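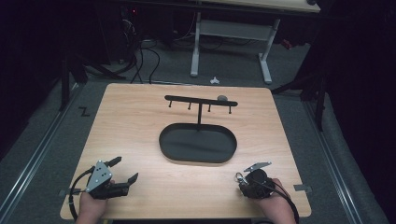
Photo: Kumbridge handheld manipulation project, head camera view. Free to reuse with credit.

Briltinura: two-handed demos around a small rack

Hi, and thanks for downloading this! Briltinura is the dataset behind our little study on camera views, and this README is me trying to answer the emails before they arrive. The question we had was pretty simple: if a policy learns from handheld gripper demos, how much does it gain from a head view on top of the hand view?

What's inside
There are 303 demos for training and 37 held back for testing. Every demo has its own folder with the videos, the gripper poses and a short text file with the task wording. Please don't shuffle the test folders back in (I did that once by accident and got very excited about the numbers for an entire afternoon).

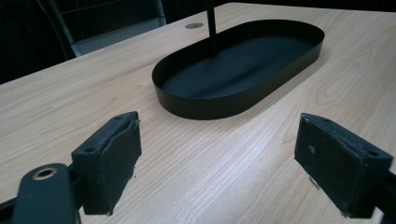 Hand-view video is where most of our training signal comes from, so I'd start there. We crop it lightly and leave the colors alone. You'll see both gripper fingers low in the picture, and the pads are pretty scuffed, with frayed edges, so please don't build anything that counts on clean finger outlines. The rod in the tray also runs out of the top of the view in shots like this one, and that's just the kind of gap we wanted the head view to fill.

What we found
Adding the head view helped most on the reaching part, before the fingers get close. Once they're near the target, the hand view did nearly all the work and the two policies looked a lot alike - I had expected a bigger difference there. We trained each setup with 4 random seeds, and the per-seed scores are in the results folder.

Loading it
Use the Esteban loader, version 829 or newer. Older builds swap left and right without any warning, and yes, that cost me most of November. If you only want one view, set it in the config and the loader skips the other files.

Known problems
A few pose tracks have short jumps. They're flagged in the notes file, and I left them in so you can pick your own filter. The Pondcombe split mentioned in our first draft isn't part of this release.

Last updated December 5, 2023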